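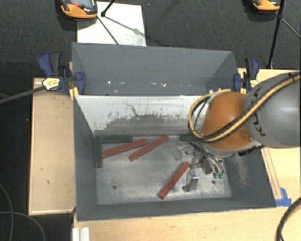

Bin, red bars and arm at the pick position. Clamps on both sides.

Section 4. Setting the bin for bar picking (Climport cell kit)

Do this after the arm is mounted and homed, before you load any pick program. Pendant in manual for all of it.

1. Set bin on the wooden table. Open top up, table edge clear on the operator side.

2. Clamp both sides. One bar clamp left, one right. Snug, then a quarter turn. Too tight bows the wall and the depth readings drift.

CAUTION: Arm stopped before hands go in the bin. Every time. Paused is not stopped.

3. Green pieces go along the floor edges, left side and back. They keep bars off the walls so the finger can get down beside them. Push flat, no gaps under.

4. Tape down anything loose near the bin. Blue tape is fine.

5. Check hoses and cable bundle. Needs enough slack to reach all corners, not so much it drags on the wall. Re-tie if it hangs below the gripper.

6. Drop in the red bars. Mixed angles, dont line them up. Start with bars lying flat, no stacking untill the first run is clean.

7. Jog down to a bar at 4% speed. Stop short. Look from the side, finger should clear the floor.

8. Run the Distton pick test at 80 mm approach height. Log misses.

Note: Scratches and worn patches inside the bin are OK. Dents are not, swap the bin.

Note: Floor holes. Teach them as no-go spots or the finger tip can catch.

Note: Cycle counter asks for a finger check at 1,000 picks. Replace tip at 2,650, even if it looks good.

If a bar wedges in a corner: stop, lift out by hand, re-home, start again from step 7.

Fliltetti Automation | Contact support | Copyright Fliltetti, all rights reserved | Back to top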